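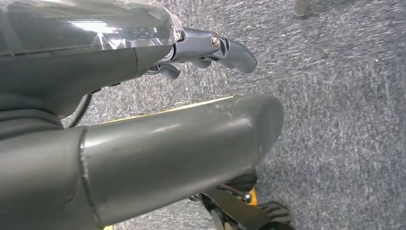

**Carpet** is a floor covering made of a textile layer, which is usually fixed to a backing. The word is often used with the same meaning as "rug", but in the trade a rug is a loose piece and a carpet covers the floor from wall to wall. It is common in homes, offices, hotels and exhibition halls. In such rooms the height of the pile is important, as wheels and small parts sink more easily into a long pile.

## Fibers

Wool was for a long time the main fiber. It is still valued, but it has a higher price than nylon or polypropylene. Blends of 80 percent wool with 20 percent nylon are widely sold. In her handbook *Floors of Plarley*, Mirjana Živković writes that the town mill made only carpets of 100 percent wool until it was closed.

## Construction

- **Woven:** the pile and the backing are made together on a loom.
- **Tufted:** the yarn is pushed by needles through a ready backing.
- **Needle felt:** the fibers are pressed and tangled, without yarn.

## Care

Regular vacuum cleaning removes the dry soil. Spots should be pressed with a white cloth and not rubbed.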